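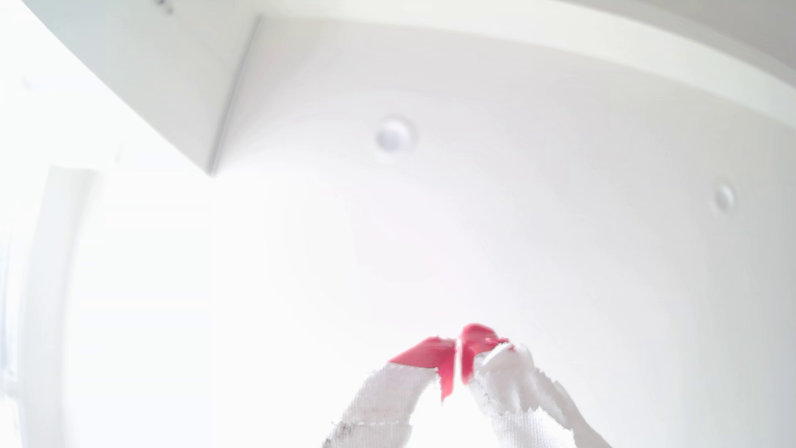 Both fingertips of the gripper, nearly touching, with nothing held between them.

Moving by Hand

At Ekix, a working day is measured in episodes. An episode starts when the operator presses a pedal, ends when the operator presses it again, and contains one task performed once by a robot arm under human control. The task in May was chess, or the part of chess that consists of picking up a piece and putting it down somewhere else.

The project is called Stusmont. It has no opinion on openings. A separate program chooses the move, and Stusmont is concerned only with carrying it out: reach, descend, close, lift, travel, lower, release, withdraw. The operator supplies examples of that sequence, the recordings go to a training server overnight, and the resulting policy is tried on the arm the next morning.

There are two ways to supply the examples. In the first, called kinesthetic teaching, the motors are relaxed and a person takes hold of the arm and walks it through the motion. It needs no extra hardware and a newcomer can do it within minutes. Its drawback is that the hand ends up in the recording. Fingers cover the piece at the moment of grasping, and a policy trained on such video learns to expect fingers.

The second way is remote control. The operator moves a small leader arm, a copy of the working one without a gripper load, and the follower repeats each joint angle. The software that links them, Purkari, was written in-house and sends 35 position updates per second. At that rate the delay can be felt, though most operators stop noticing it by the end of their first session.

What they do not get is touch. The leader arm transmits nothing back, so an operator closing on a pawn has to judge contact by eye. New operators squeeze too hard, and the servos heat up. Experienced ones stop early and wait for the piece to shift slightly before lifting.
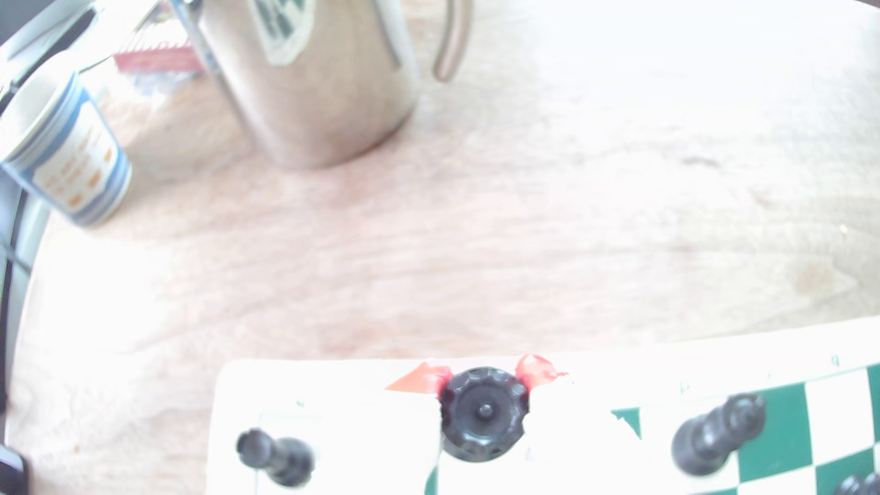
I would keep the fumbles, wrote one operator in the project log. If we only record clean pickups, the arm has never been shown what to do with a piece that has fallen over, and that is the position it will be in after its first mistake.

The log entry led to a change in procedure. Of every 38 episodes, 4 now begin from a deliberately bad state: a piece lying down, a piece straddling two squares, or a grasp that has already slipped. The operator recovers from it and carries on. These episodes take longer and are unpopular. They also did more for the policy than the previous month of tidy ones, according to the team's own tests, which are run on layouts left out of training.

Consistency is the other problem. Two people asked to move the same knight will approach it from different sides, and a policy trained on both may settle on a path between them – straight into the neighboring piece. The written rules therefore fix the direction of approach, the height of travel and the point at which the gripper opens. They fill three pages.

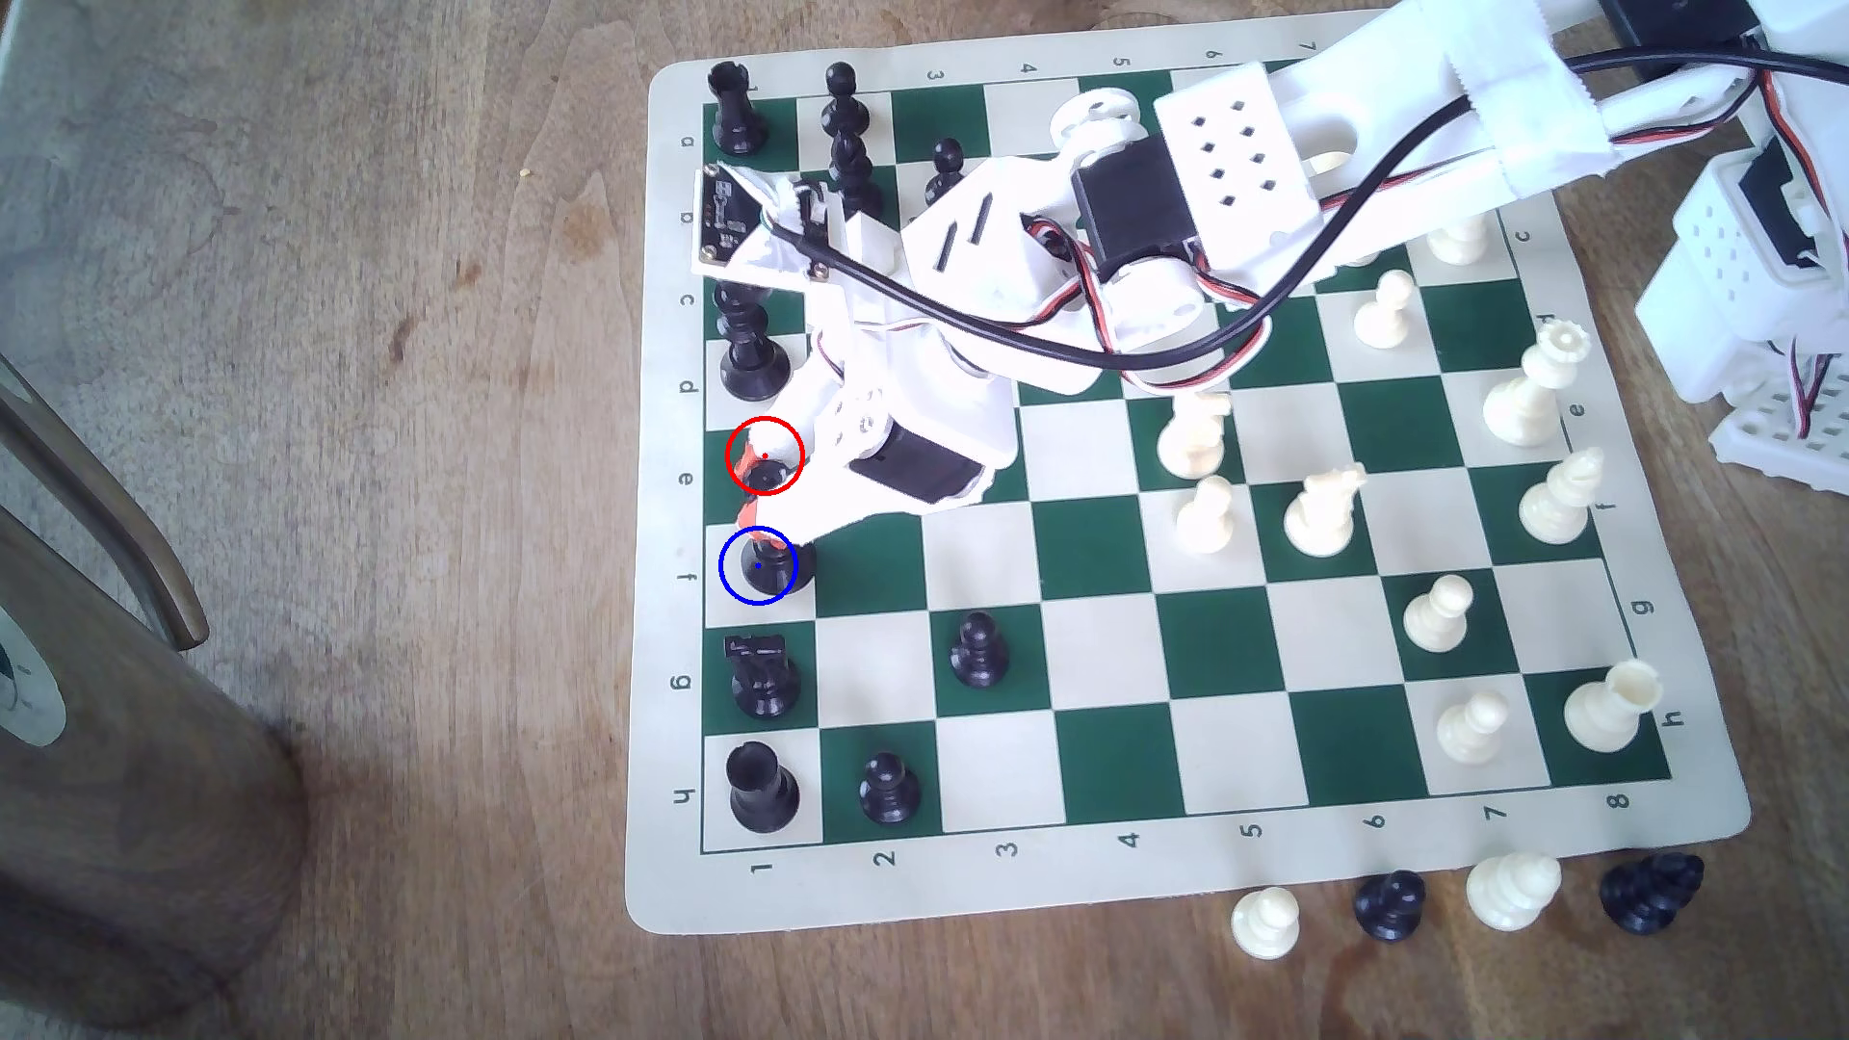
Crowded positions are where those rules matter most. A back rank leaves little clearance on either side, and the tall pieces have to be cleared on the way out as well as on the way in. Operators are told to rise vertically before traveling, even when a diagonal path looks open. It costs time on every move, and the arm copies the habit faithfully.

Cha, the labeling tool, handles what comes afterward. It plays each episode back, and a reviewer marks the start of the grasp and the release. Episodes with a pause of more than three seconds are flagged, although a pause is sometimes only an operator thinking about the next motion. The policy cannot tell the difference, and early versions would stop over a pawn and stay there.

The next set of recordings moves on to captures, where the taken piece has to leave the board before the other one arrives. The rules for that are still in draft. The open question is whether to record a capture as a single long episode or as two short ones – the operators prefer two.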